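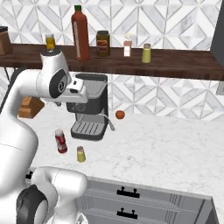

Descaling: how often are you lot really doing it?

Home Coffee > Machines and Maintenance > Thread: Descaling: how often are you lot really doing it?

undari_dave
Posted October 8, 2018
The manual for my Rolteo says to descale every 2 months. The little orange light says every three weeks. The bloke at the shop says never, but he also sells replacement boilers, so I've put an asterisk next to that one.
We're on town water, medium hard according to the council, two flat whites each in the morning and one more when the kids have gone to bed. What's everybody else's routine? And has anyone used the citric acid you get in the baking aisle? The branded stuff is 13 dollars a sachet and smells exactly like lemons that went to a private school.

grindset_gran
Citric acid, heaped tablespoon to a litre of warm water, stir till it's clear. Half through the group head, half through the steam wand, leave it sitting for 20 minutes in the middle, then two full tanks of plain water. Been doing it every February and again in winter since I retired. The machine is older than my grandson and better behaved.

Palamarchuk
Please don't put citric acid in anything with an aluminium boiler. Check first. I repaired these for a living for a while and the number of grey, pitted boilers that came in with a note saying "only ever used natural products" would fill a skip.

grindset_gran
Mine's stainless.

Palamarchuk
Then you're fine. I was talking to Dave.

undari_dave
Dave has no idea what his boiler is made of. Dave is going to look it up.

hicham_s
The light on most domestic machines is only a shot counter. It doesn't measure anything. Mine came on at 80 shots regardless, and I was filling it from the rainwater tank, which has about as much calcium in it as a sponge cake. Look for a water hardness setting in the menu. It's usually buried under something unhelpful like "Preferences 2".

flatwhiteflag
Rainwater tank? Isn't very soft water meant to be bad for them as well? I thought some of the level sensors need a bit of mineral in there or they think the boiler's empty.

hicham_s
Some do. Mine doesn't. And before someone asks, yes, it's filtered, no, there are no possums in it, I've been through this with my mother-in-law.

Palamarchuk
flatwhiteflag is right, worth knowing. If the sensor's a probe type it can overfill on very pure water. I'd cut the rainwater with a bit of tap.

sosau_steve
I'll be the villain. Bought mine in a garage sale, pulled nearly 2,000 shots by my wife's reckoning, and it has never been descaled. Tastes great.

grindset_gran
Compared to what, Steve?

sosau_steve
Compared to the instant at work.

Palamarchuk
There's one trap with a machine like Steve's. If it's properly furred up, a strong descale can knock the scale loose in lumps and block a valve on the way out. If you ever do start, go weak and go twice. Or leave it and enjoy what time you have left together.

sosau_steve
I've chosen love.

kettle_and_bing
Vinegar works and every cupboard has it. My nan used it on everything including the dog.

flatwhiteflag
Vinegar works on kettles. In an espresso machine you'll be drinking salad until Christmas, and it's rough on the rubber seals.

kettle_and_bing
Never had a problem with the seals. Had a small problem with the salad.

undari_dave
Update for the three of you who care. Wrote to Rolteo and got a reply signed by a real person. Boiler is stainless on my model, citric is OK at the strength grindset_gran gave, and there is indeed a hardness setting. You hold down the steam and hot water buttons together while turning it on – a move requiring either three hands or a spouse. It was set to maximum from the factory. I've dropped it to medium and the orange light has gone off for the first time in our relationship.

hicham_s
Enjoy the silence.

undari_dave
Ran the citric through as well. Some white grit in the jug on the first pass, the second was clear. The flat white tastes identical to yesterday's, but my wife says it's "brighter" and I'm not about to argue with someone who held the buttons.

Palamarchuk
Good result. Now clean your shower screen.

undari_dave
My what

grindset_gran
Oh dear. Start a new thread, love.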